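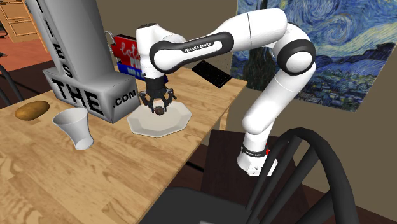
White octagonal plate and wooden table, computer rendering.

BRILHAM, 2023-06-26 - Household ceramics will be accepted as a separate material at the Vastbridge transfer station under a revised acceptance schedule released by the Brilham Department of Public Works. The schedule covers plates, bowls, mugs, tile, flowerpots, sinks and toilets. Until now these items have gone into the general waste stream or, in the case of tile and fixtures, into mixed construction debris.

The change follows a trial in which the station set aside ceramics delivered by residents and small contractors. Over 100 tons were collected and sent to the Poltell aggregate yard, where the material was crushed and screened for use as pipe bedding and as base under gravel paths.

Ceramic tableware is a known problem in glass recycling. It does not melt at the temperatures used in a glass furnace, and small pieces pass through into new containers as hard inclusions, which can crack the wall of a bottle. Optical sorters remove much of it but have difficulty with thin white fragments and with pieces coated in glass dust. The department said loads of glass from the Brilham drop-off sites were downgraded 14 times last year for ceramic content. A downgraded load is sold for abrasive or fill at a lower price, or is landfilled if no buyer is found.

"Most of what we pull out of the glass is dinnerware," said Snædís Skov, materials manager at the transfer station. "People see a shiny white plate and put it in with the jars. The glaze is a kind of glass, so it's an easy mistake to make, but the body underneath is fired clay and the furnace can't use it."

Under the schedule, residents may bring up to 14 cubic feet of ceramics per visit at no charge. Larger loads will be weighed and billed at the clean masonry rate. Contractors must have an account with the station and will be billed by weight for all loads.

Items must be free of food, soil and standing water. Toilet seats, hinges, bolts and flush valves must be removed, along with faucets and drain fittings from sinks. Tile may carry a thin layer of mortar or grout. Tile bonded to drywall or cement board will still be treated as construction debris, as will tile with a mesh or paper backing that has not been peeled off.

Heat-resistant glass cookware, mirrors, light bulbs and glass cooktops are excluded. So is tableware with a metal rim or handle, although plates with painted metallic decoration will be accepted. Older glazed pieces may contain lead. Skov said the Poltell yard tests each crushed batch for leachable metals before release, and that batches over the limit are sent to a lined landfill cell.

The containers will stand beside the scrap metal bins, on the side of the yard nearest the exit scale. Bensaid, the hauler that serves the station, will move full containers to Poltell under its existing contract. The department has set a contamination limit of 5 percent by weight for outgoing loads. Loads above that will be returned to the station for hand sorting at the department's cost.

Curbside collection is not affected. Broken dishes placed in household trash should be wrapped or boxed, and ceramics should not be placed in recycling carts.

The acceptance schedule and the rate sheet are posted at the scale house.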